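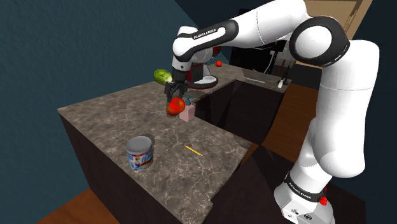
One comment under the last mill review objected that a hand grain mill should be judged on flour alone, and that anything said about clamps and counters was padding. The objection is noted. Flour gets the larger share this time, but the clamp stays in, and it has its own section further down.

## Clillonier Kukavus hand grain mill

The unit tested is the current Kukavus with the steel burrs, bought at retail from the Clillonier store in Flundport. It was used over three weeks on hard red wheat, soft white wheat, rye, dry field corn, and a small amount of rolled oats. The stone burr set is sold separately and was not tested.

### Build

The body is a single iron casting with a tinned finish. The crank arm is steel, with a turned wooden grip that spins freely on its pin. The auger is also steel and lifts out once the front plate is off. The hopper is thin sheet metal and presses into the top of the body with a friction fit. It holds enough wheat for a small loaf with a little room to spare.

Casting marks are visible inside the throat. They had no measurable effect on feed, although rye dust collects in them and needs a stiff brush. The tin finish had one thin spot near the outlet on arrival. It has not changed since.

The bushing is bronze and takes food-grade oil through a small port on top. The manual calls for oil before each session. In use, every second session was enough to keep the shaft quiet. Oil did not migrate into the flour at any point.

### Adjustment

The adjustment knob has 21 detents over its full range. The burrs touch at the first detent and are fully open at the last. Detent spacing feels even, and the knob held its position through every test, which the previous version did not manage.

There are no numbers on the knob. A dot of paint at the touch point makes settings repeatable. The settings used for this review, counted outward from contact, were:

- Bread flour, hard wheat: second detent
- Pastry flour, soft wheat: second detent, two passes
- Rye meal: fourth detent
- Cracked wheat for porridge: well past the middle of the range
- Corn: nearly open for the first pass, then fourth detent

The burrs should not be run empty at the first detent. Contact is metal on metal and the manual is clear on the point.

### Output

The main test batch was 700 grams of hard red wheat at the bread setting, in a single pass. It took 17 minutes at a steady pace with no rests. Switching arms partway through made no difference to the time.

The flour was passed through a fine hand sieve. Most of it went through. What stayed behind was bran flake with some coarse endosperm attached, and a second pass at the same setting reduced it noticeably. For a whole wheat loaf the second pass is optional. The single-pass flour took up water slowly and wanted a longer rest before kneading, but the crumb was even and the loaf rose as expected for whole grain.

Soft wheat is easier to turn and gives a finer result for the same setting. Two passes made a flour fit for pancakes and quick breads. It is still too coarse for a light cake, and tightening to the first detent does not fix that. It produces heat, a faint metallic smell, and not much else.

Rye was the best result of the group. The meal was uniform, cranking effort was moderate, and the throat did not clog. Rye with visible damp in it would be another matter; the test grain was dry and had been stored sealed.

Corn has to be done in two stages. Whole kernels bridge in the throat at any setting tight enough to make meal, and the auger then turns without feeding. Cracking them first with the burrs nearly open solves it. The final meal was good for cornbread and slightly too coarse for tortillas.

Oats should be left out. They smear on the burr faces, and cleaning took longer than the grinding did.

### Clamp and mounting

The clamp is a single screw with a round foot, and it opens wide enough for most counters with a plain edge. It needs a flat underside. Many counters have a lip, a build-up strip, or a cabinet rail set close behind the front edge, and the foot will not seat properly on any of those.

On a solid wood table the mill stayed put through the whole wheat test after one retightening. On a laminate counter it crept sideways a small amount under load. A scrap of rubber shelf liner above and below stopped the creep. Clillonier includes two cork pads for this purpose, but they compress and then polish smooth.

Stone and stone-look tops need more caution. The foot is small and the load cycles with every turn of the crank, so the pressure lands on a small area near an unsupported edge. A block of hardwood under the foot spreads it. For anyone with thin stone, a separate board bolted to the mill and clamped at two points is the safer arrangement. Bolt holes are provided in the base casting, and ordinary hardware-store bolts fit.

Crank clearance is the other limit. The arm swings below the level of the counter, so the mill has to sit at the edge with no drawer handle in the path. This ruled out half of the positions tried.

### Cleaning

Disassembly takes one wing nut. The front burr, rear burr, and auger then come out in order. All parts are dry-brush only. Water causes rust on the burr faces by the next morning, and running a handful of cheap white rice through the mill clears old flour more effectively than a cloth.

Reassembly has one trap. The drive pin can be seated a half turn off, in which case the front burr wobbles and the output is uneven. If the flour suddenly turns coarse after a cleaning, check the pin first.

### Noise and effort

Noise is low enough for conversation at the same table. Effort at the bread setting is comparable to a stiff pepper mill scaled up to the whole arm, and it is constant, without the catch and release found on mills with shallow augers. A longer crank arm is listed as an accessory. It would help with corn, and it would make the clearance problem worse.

### Rating

Bread flour: good. Pastry flour: fair. Rye: very good. Corn: good, in two stages. Oats: not suitable. Clamp: fair on wood, poor on anything with a lip.

Recommended for households baking one or two loaves a week with a sturdy table available. The stone burr set is on order from Flundport and will be tested on the same wheat.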